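4.2 Arbeitsbereich einrichten und freigeben

Dieser Abschnitt gilt für alle Tischarbeitsplätze am Standort Hallitz, an denen ein Roboterarm der Baureihe Thevar mit Zweifingergreifer betrieben wird. Er ergänzt die Betriebsanweisung 222 und ist vor jeder Inbetriebnahme sowie nach jedem Wechsel der Greifobjekte anzuwenden.

Voraussetzungen

Die Einrichtung darf ausschließlich durch unterwiesene Personen erfolgen. Die Unterweisung ist jährlich im März zu wiederholen und im Kirus-Protokoll zu vermerken. Die Risikobeurteilung für den Arbeitsplatz muss vorliegen.

Vorgehensweise

1. Den Arm in die Parkposition fahren und den Antrieb abschalten.
2. Die Tischfläche von allen Gegenständen räumen, die nicht zur Aufgabe gehören. Getränke, Werkzeuge und lose Kabel sind im Greifbereich unzulässig.
3. Stellwände auf festen Stand prüfen. Stellwände dienen der Abgrenzung gegenüber benachbarten Arbeitsplätzen - sie ersetzen keine Schutzeinrichtung.
4. Die Greifobjekte flach auf die Tischfläche legen. Stifte und Marker sind nur mit aufgesetzter Kappe zulässig.
5. Vorhandene Barcode-Etiketten auf Beschädigung prüfen. Objekte mit abgelöstem Etikett sind auszutauschen.

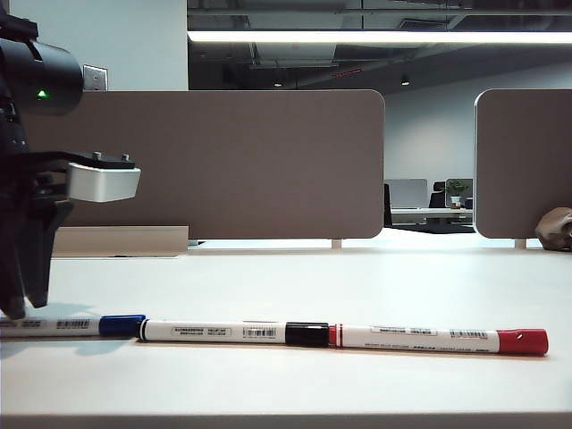

6. Den Greifer auf Arbeitshöhe absenken, Geschwindigkeitsstufe 2 wählen. Die Greiffinger dürfen die Tischfläche dabei nicht berühren.
7. Einen Probelauf ohne Greifbewegung durchführen. Während des Probelaufs bleibt eine Hand am Not-Halt-Taster.
8. Den Arbeitsplatz im Kirus-Protokoll freigeben.

VORSICHT
Quetschgefahr zwischen Greiffingern und Tischfläche. Bei eingeschaltetem Antrieb nicht in den Greifbereich fassen. Verrutschte Objekte erst nach Abschalten des Antriebs neu ausrichten.

Hinweis: Liegen mehrere Objekte unmittelbar aneinander, kann beim Greifen ein benachbartes Objekt mitbewegt werden. Das Greifprogramm ist für diese Anordnung gesondert zu prüfen. Die Anordnung ist im Protokoll anzugeben.

Abweichungen

Abweichungen von den Schritten 1 bis 7 bedürfen der schriftlichen Zustimmung der Fachstelle Robotik der Druneck GmbH, Ansprechpartner Gerasimos Raptis. Mündliche Absprachen sind unwirksam.

Stand: 7. Juli 2020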